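The **Hornley** is a small four-wheeled ground rover that I built with Kuldeep Mittal in a shared workshop called Vurnmont, and since I'm the one who keeps this wiki page going, you're getting the long-winded version. It drives itself along unpaved roads, using a camera, a GPS receiver and a pile of code that we keep meaning to clean up.

## Background

We started in May with a wrecked mobility scooter and 124 dollars (gone in the first week, mostly on connectors!). The name comes from the bench we built it on, which had "Hornley" burned into one leg when we got it. Version 7 of the frame is the current one. The earlier ones are hanging on the workshop wall, apart from the one we cut up for brackets.

## Steering on loose ground

Most hobby line followers want a painted line or at least a curb, and out here you can't count on either. Our code (we call it Burkia) looks for the widest smooth patch in front of the rover and aims for the middle of it.

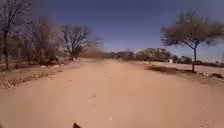 *Wide sandy road with no markings, stones along the left edge.*

Shadows were the big headache. Burkia read a dark band across the dirt as a ditch and slammed on the brakes, so I added a check that compares texture on both sides of the dark edge. It still gets nervous under big trees, and I've learned to lower the top speed there. Gravel is the other one: the stones shake the camera mount, and the picture smears just when the code needs it most. Rubber grommets helped a lot, softer tires helped a bit more.

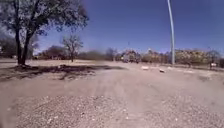 Kuldeep Mittal still thinks the texture check is a patch on a patch, and that a cheap depth sensor would settle the whole shadow business in an afternoon. He may well be right, but I'd have to redo the front bracket again, and I really like that bracket.

## Curbs

Where a road does have curbs, there's a second mode named Crăciun, which fits a line to each side and keeps the rover between them. It's much calmer to watch! The catch is the handoff when a curb ends, so the rover waits for 11 bad readings in a row before it switches back to Burkia. 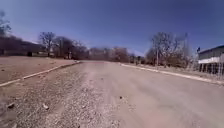 ## Parts still to do

- A proper rain cover for the electronics box
- New wheel hubs, all 4 of them (the set screws keep backing out)
- Logging that doesn't fill the memory card before lunch
- Moving the stop button somewhere I can reach without jogging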